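Kapitel 6
Wäschepflege im Wohnbereich: Ordnen und Zusammenlegen von Sporttextilien

Die Versorgung von Textilien im Privathaushalt endet nicht mit dem Trocknen. Zwischen Wäscheständer und Schrank liegt ein Arbeitsgang, der in der Ausbildung lange als Nebentätigkeit galt und in älteren Lehrplänen nur mit wenigen Zeilen bedacht wurde. Das vorliegende Kapitel behandelt ihn als eigenständige hauswirtschaftliche Tätigkeit. Vorausgesetzt werden die Kenntnisse der Faserkunde aus Kapitel 5, insbesondere die Unterscheidung von Natur- und Chemiefasern.

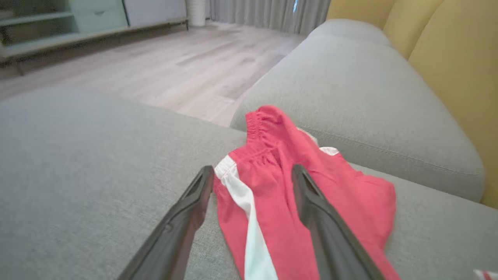 HAUSWIRTSCHAFT · TEXTILPFLEGE

Leichte Sportbekleidung stellt beim Zusammenlegen besondere Anforderungen. Glatte, schwach glänzende Stoffe verrutschen auf der Unterlage, und ein gekräuselter Gummibund zieht das Gewebe zusammen, sodass die Seitennähte einer kurzen Hose selten von selbst aufeinanderliegen. Es empfiehlt sich, das Kleidungsstück zunächst am Bund zu fassen, die Beine auszustreichen und erst danach der Länge nach zu falten. Ein seitlicher Streifen, wie ihn die rote Hose mit weißem Besatz aufweist, dient dabei als Orientierungslinie: Er soll nach dem Falten gerade verlaufen.

In Haushalten ohne gesonderten Wirtschaftsraum wird diese Arbeit häufig im Wohnzimmer verrichtet. Die Sitzfläche eines Sofas bietet eine ausreichend große Ablage, ist jedoch nachgiebig und niedrig. Für kleinere Mengen ist sie geeignet; bei umfangreicher Wäsche ist ein Tisch in Arbeitshöhe vorzuziehen.

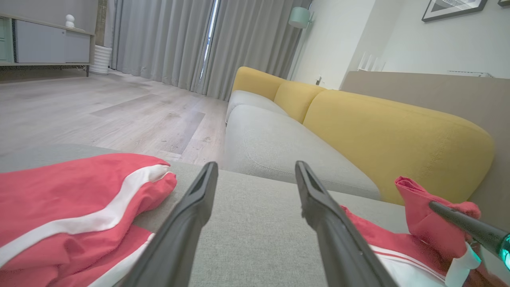 Bogdan Moldovan

6.1 Die Sitzfläche als Arbeitsplatz

Polstermöbel sind vor Beginn der Arbeit auf Krümel, Haare und Flusen zu prüfen. Ein graues Gewebe lässt rote und weiße Textilien deutlich hervortreten, was das Auffinden einzelner Stücke erleichtert. Die Rückenkissen, hier in Senfgelb, verbleiben an ihrem Platz und begrenzen die Ablage nach hinten. Gleichfarbige Teile sollen mit Abstand zueinander liegen, damit sie nicht gemeinsam aufgenommen werden. In der Haushaltserhebung Warnent, an der 819 Haushalte teilnahmen, wurde das Sofa als häufigster Ort des Zusammenlegens genannt. Die Auswertung findet sich im Anhang unter dem Stichwort Condness. 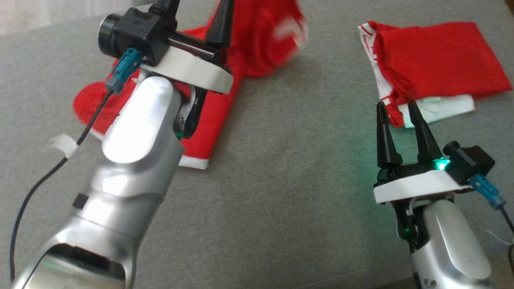

Werden zwei Kleidungsstücke nebeneinander bearbeitet, so ist jedes für sich abzuschließen, bevor das nächste gefaltet wird. Weiße Säume und Besätze sind beim Anheben auf Verfärbungen zu kontrollieren, vor allem bei kräftig roten Stoffen. Verfärbte Teile werden ausgesondert und nach dem in Abschnitt 6.4 beschriebenen Verfahren behandelt.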